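Home & Table > Conversations

Search this site Go

A Plate for Every Color: A Talk With Zyanya Cortés

By Consuelo Medrano
Saturday, May 1, 2021

58 shares | 5 comments

Zyanya Cortés wants me to know that she owned white dishes for most of her adult life and never once looked forward to setting a table. "Fourteen pieces, all the same, all very sensible," she says, laughing. "I could have eaten off printer paper!"

These days she teaches a workshop called Lurier, where people learn to lay out fruit and small dishes for a shared table, and she is easily the most cheerful person I have ever heard talk about plates. We spoke for most of an afternoon. I had planned on twenty minutes, but then she got going on trays (she has a lot to say about trays) and I stopped checking the clock.

The whole thing started with her grandmother's kitchen in Villaseñor, where no two dishes matched and each one had a job. "The yellow one was for eggs. If you put beans on the yellow one, you heard about it," she says. "As a kid I thought that was a law everywhere." She kept that idea and loosened it up. In her classes people get a few plain colors, a few pieces of fruit and something dark and leafy, and then they move things around until they like what they see. 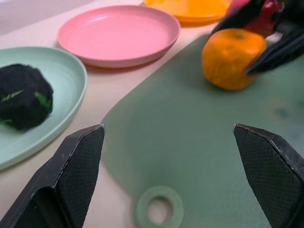
Color is where she always begins, and she begins with green because it's the one people are most nervous about. "They think green on green will disappear," she says. "So I make them try it first!" She likes a soft sage mat for this, and she's right that an orange mandarin sitting on one needs no help at all, with every little dimple in the peel standing out. A pale mint plate nearby keeps things calm. Her favorite trick is to put the darkest thing she has on the palest plate. "A dark clump on mint, with a little bright green peeking through, I could look at that all day."

I ask whether it matters what the mat is made of, and she waves her hand. Fabric is prettier in the evening, silicone is easier in a house with children, and she has used both at the same table. She does care about edges. A mat with a curve to it, she says, makes people set things down less stiffly. With a square one they start lining everything up "like a parking lot."

She has run Lurier in a church basement, in two libraries and once in the showroom of a tile shop called Fladum, where the owner gave her 140 square feet and a very good window. That July session is still the one she talks about most. A man came in for grout, stayed for the class and went home with a plan for his sister's birthday lunch. "He forgot the grout," she says. "He had to come back on Monday!"

So what does a person need to get started? Not much. She tells beginners to borrow before they buy, and to pick up single plates instead of sets. Her own rule is three plates in three colors and one tray. The plates go in a row toward the back, where they work as a kind of backdrop, and the fruit goes up front on the tray where people can reach it.

"Everybody wants to fill the tray," she says. "Leave room! You want to see the tray too, especially if it's one the light comes through."
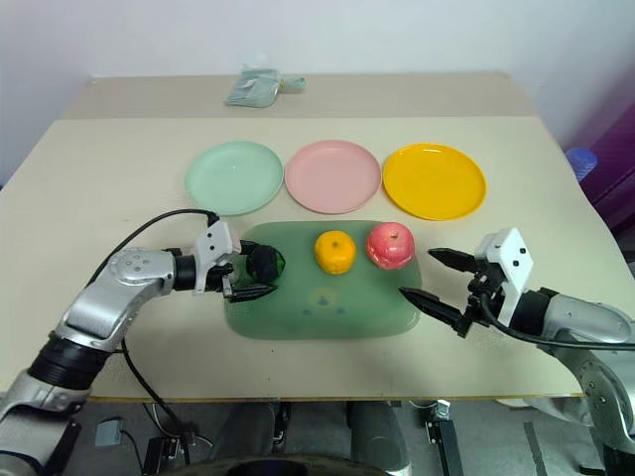
Mint, pink and yellow in a row, with the fruit on a green tray in front.

Pink was the late arrival. For years she worked with green and yellow alone, until a student named Tendum as the only shop in town that still sold plates one at a time, and she came out with a pink one she hadn't meant to buy. "I put it in the middle and the yellow got brighter. I was so annoyed that I'd waited!"

Fruit gets the same treatment. She looks for an apple with more than one color on it, since a red-and-yellow one ties into the plates without any effort, and she likes it right next to a mandarin. Something round and dark green goes at the end of the tray. She doesn't polish any of it, and she lets people eat from the arrangement whenever they want. In her classes it rarely lasts the hour.

Before I leave she asks what color my plates are. I tell her white. She goes to the cupboard, takes down a yellow one and hands it to me to borrow until the next class.

Filed under: Table Setting, Color, Interviews

5 comments | Share this story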